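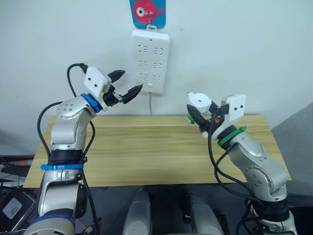 A reader of the last edition wrote that the timer lost its schedule every time the power went out, and asked whether the steps could be put in the right order for once. The steps below have been rearranged. Set the clock first, then the schedule, then connect the lamps.

Durngate Plug-in Timer
Section 4: Setting up a lighting schedule

Posted 17 July 2025
By the Durngate manuals desk

Print this page | E-mail this page

Before you start

The timer is for indoor use only. It fits a standard grounded outlet and will run lamps with a combined load of up to 300 watts. Add up the wattage printed on the bulbs before you plug anything in.

CAUTION: Do not plug one timer into another. Do not use the timer with a space heater, an iron or a coffee maker.

4.1 Charging the memory

1. Plug the timer into a working outlet with nothing connected to it.
2. Leave it for 60 minutes. The display may stay blank at first.
3. Press RESET with the tip of a pencil. The display shows 12:00 and the day flashes.

Note: The memory holds your settings during a short outage. A timer that has been in a drawer all winter needs the full charge again.

4.2 Setting the clock

1. Hold CLOCK and press DAY until the correct day shows.
2. Still holding CLOCK, press HOUR, then MIN.
3. Let go of CLOCK. The colon between the hours and minutes starts to blink.

Check AM and PM – a schedule that runs twelve hours off is nearly always caused by this.

4.3 Setting on and off times

1. Press PROG. The display shows 1 ON.
2. Set the day, hour and minute as you did for the clock, but without holding CLOCK.
3. Press PROG again to reach 1 OFF and set the time.
4. Repeat for up to 5 pairs. Leave any you do not need at --:--.
5. Press CLOCK to return to the time display.

Note: Each off time must be later than its on time. For a lamp that stays on past midnight, set the off time on the following day.

4.4 Connecting the lamps

1. Press MODE until OFF shows.
2. Plug in the lamp and turn on its own switch.
3. Press MODE until AUTO shows.

The lamp will not light until the next on time. To use it sooner, press MODE until ON shows, and go back to AUTO when you are done.

CAUTION: Unplug the timer before wiping it. Use a dry cloth.

Related items
Fancombe desk lamp: changing the bulb
Boström two-way dimmer: first use
Lundidby night light: sensor settings
Durngate timer: resetting after an outage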